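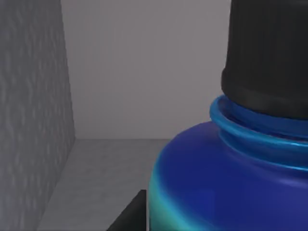

Karungate Home Tasks Group
Minutes of the January meeting

Present: Annatjie Mathebula (chair), Aled Beddoe (minutes), four members from the software side, two from Issahaku by phone.
Apologies: one, from purchasing.
The meeting opened at 2:10 p.m.

1. Minutes of the last meeting
Accepted with one change. Item 6 should read "simulated runs," not "runs."

2. Kitchen counter task
Annatjie asked whether the group could tell Cukari that a two-arm machine is ready for simple kitchen chores. The general feeling was no. In simulation the bottle task has now had 882 attempts, of which 554 met the pass mark. Aled said a person would be sent home for dropping that many bottles. Annatjie replied that a miss is recorded for several causes and drops are only one of them. She wants the causes split out before the figure goes to anyone else.

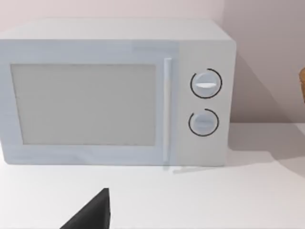

3. Appliances
Cukari has asked again about adding appliance chores to the list. Issahaku would start with opening and closing doors and leave controls until later. The simulated microwave has a long upright handle beside the control panel and two round knobs with no numbers on them, so an instruction such as "set it to two minutes" has nothing to aim at. Agreed that doors go on the list and knobs stay off it for now. Aled to write to Cukari.

4. Speed
A run takes almost 40 seconds. A member from the software side did the same job by hand at her own sink and was finished before she thought to look at the clock. Issahaku said speed should not be held against the machine if the work is done overnight.

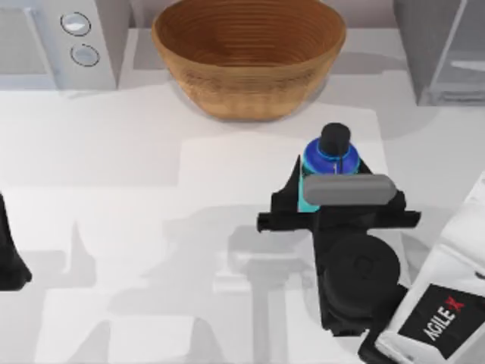
Annatjie did not agree. Cukari's customers would be in the room, and they would not wait. Speed stays on the score sheet at its present weight.

5. Shop-floor work
Jono, the shelf-stocking trial, needs 400 more simulated runs before a report can be written. No decision was taken on whether stocking is easier than kitchen work. Two members thought it was, given that the goods are all alike.

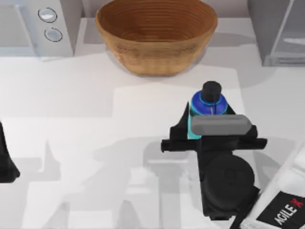
Bottle in the gripper, bowl at the back of the counter.

6. Actions
Annatjie: split the misses by cause.
Aled: letter to Cukari on doors and knobs.
Issahaku: date for the Jono runs.

7. Any other business
The meeting room is taken next month. Aled will look for another one, preferably with a phone that works.

Closed at 3:25 p.m. Next meeting on a Friday, date to follow.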